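I own one good knife and I will talk about it to anybody who stands still long enough. My opinion, which has gotten me into trouble at two potlucks already, is that knives should not live in the same drawer as everything else! Delali Baidoo, my neighbor here in Hillholm, thinks I'm fussy. Fine, I'm fussy. But I've reached into that kind of drawer for a spoon and met a blade, and I didn't enjoy it. A black handle and a narrow blade that comes to a fine point deserve a place of their own.

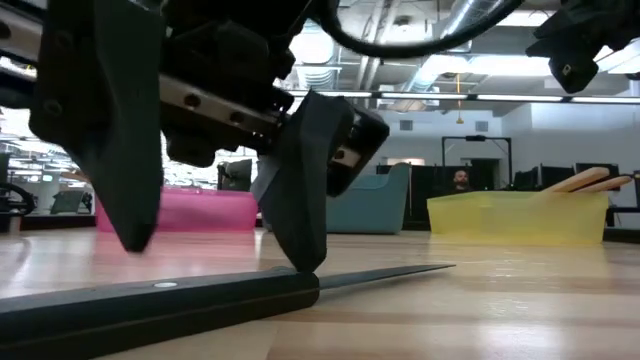 Filed under: Kitchen Opinions

So what do I want instead? Bins. Plain, cheap, colored bins (a knife block hogs the counter, and I never could get the crumbs out of the slots). Dump everything on the table first, wooden spoons and slotted spatulas and all, and then put the knives in one bin before you touch anything else. I like teal for knives. Pick your own color, but pick one and stick with it, or the whole household will go back to guessing. And lay them flat with the handles going the same way, please. My mother stood hers point up in a jar and I still wince.

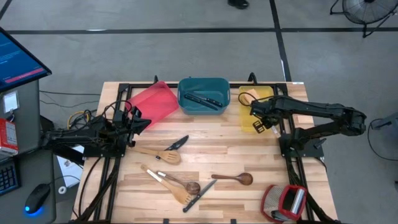
Do wooden spoons need a bin of their own?
They can share with the spatulas, as long as the knives stay out. I keep mine together in the yellow one and so far the only complaint has come from Delali.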